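4. Dresser la nappe et ranger la table

Ce chapitre concerne la nappe Tondo en écru, posée sur une table longue. La notice fournie par Sillia promet un tombé « parfait dès le dépliage ». Nous ne l'avons jamais obtenu, et les consignes qui suivent partent du principe que vous ne l'obtiendrez pas non plus.

4.1 Avant de commencer

Débarrassez entièrement le plateau. Soulever un coin de nappe sous un panier ou une pile d'assiettes ne fait que déplacer le pli de vingt centimètres. Vérifiez aussi l'endroit et l'envers du tissu : l'ourlet rabattu va dessous, quoi que laisse croire le dessin de l'emballage.

4.2 Pose

1. Dépliez la nappe dans le sens de la longueur, sans la secouer.
2. Alignez d'abord le bord avant. Laissez retomber la même largeur à gauche et à droite – mesurez, l'œil se trompe facilement sur un tissu uni.
3. Passez au fond de la table et rabattez les coins qui seraient restés retournés.
4. Lissez du centre vers les bords, à plat, avec l'avant-bras. Tirer sur un bord crée des plis en V qui marquent la toile.
5. Posez ensuite le panier en osier, puis les petits objets. 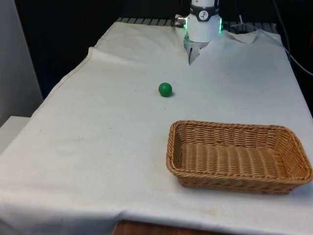
Remarque. Un tissu mat garde la trace de chaque manipulation. Le fabricant recommande un apprêt en aérosol, vendu séparément, pour « discipliner la fibre ». Nous avons comparé un côté traité et un côté laissé tel quel : aucune différence après une soirée. Un fer à 80 % de sa puissance, sur toile légèrement humide, donne un meilleur résultat et ne coûte rien de plus.

4.3 Petites taches

Les points bruns sur toile claire ont plusieurs origines possibles et le guide Prorkivier en propose une seule, la rouille. Prenez ce diagnostic avec prudence.

1. Frottez à sec avec une brosse souple. Certaines marques partent à ce stade.
2. Si la marque reste, tamponnez au savon neutre dilué, puis rincez.
3. Laissez sécher à plat avant de juger.

Attention : n'employez pas d'eau de Javel. Elle jaunit l'apprêt d'origine et laisse une auréole plus visible que la tache.

4.4 Rangement des balles et petits objets

Une balle lisse roule au moindre faux plat. Ramassez-la en premier, avant de toucher au tissu, et déposez-la au fond du panier sans la lâcher de haut.
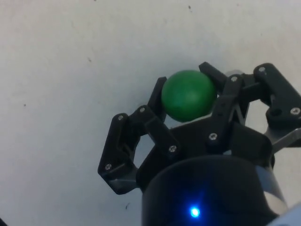

Les séparateurs Economou, proposés en option pour l'intérieur du panier, nous paraissent superflus. Ils réduisent la place utile et se déboîtent quand on soulève l'ensemble par un seul côté. Un torchon plié au fond suffit à amortir la chute et à empêcher les objets de rouler.

4.5 Entretien courant

Lavez la nappe seule, à basse température. La durée de vie annoncée de 4 000 cycles de frottement ne précise ni l'appareil ni la charge employés ; nous ne la reprenons donc pas dans ce guide. Pour le remplacement de l'ourlet, voir page 13.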